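How I Get a Robot Ready for Work

Hi! I look after a robot with two arms at a workshop called Detdale. Its name is Brabec, and before it can do any job at all, somebody has to set it up. That's me!

I start with the bolts. Each arm is held down by 6 of them, and I give every one a gentle turn with a wrench. If an arm can wiggle at the bottom, its fingers will miss by a lot at the other end (try drawing with a loose pencil and you'll see what I mean).

Next come the cables. They have to bend every time an arm bends, so I look for spots that are pinched or rubbed. Then I check the camera near the gripper -- one greasy thumbprint on the lens and everything goes foggy.
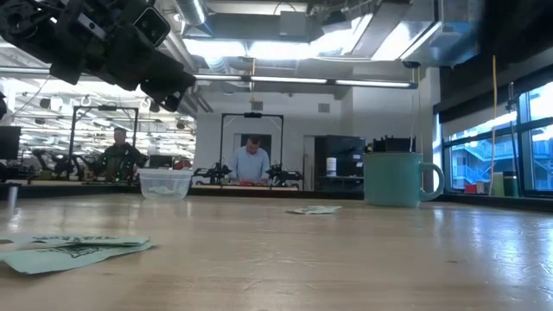

Does it hurt the robot when you tighten the bolts? Kekeli Wumbei wrote to ask me that, and I love the question! No, it can't feel a thing. It does have sensors in its joints, though, and they tell the computer how far each one has turned.

After that I teach the arms where the table is. I bring each gripper down very slowly and save the spot in the computer. If I save it too low, the fingers will bonk into the wood! We practice with easy stuff, like a teal mug and little paper bills, and I make the robot try 100 pick-ups before I trust my own settings.

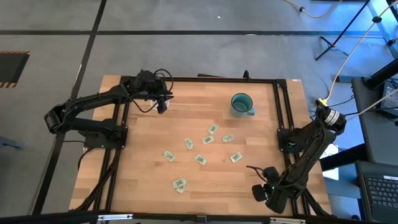 Kekeli also wanted to know what happens if the robot keeps dropping things. Then I get to be a detective! On my first Thursday it only managed 69 good grabs, and all it needed was new fingertips. I swapped them, saved the table spots again and went off to eat my sandwich.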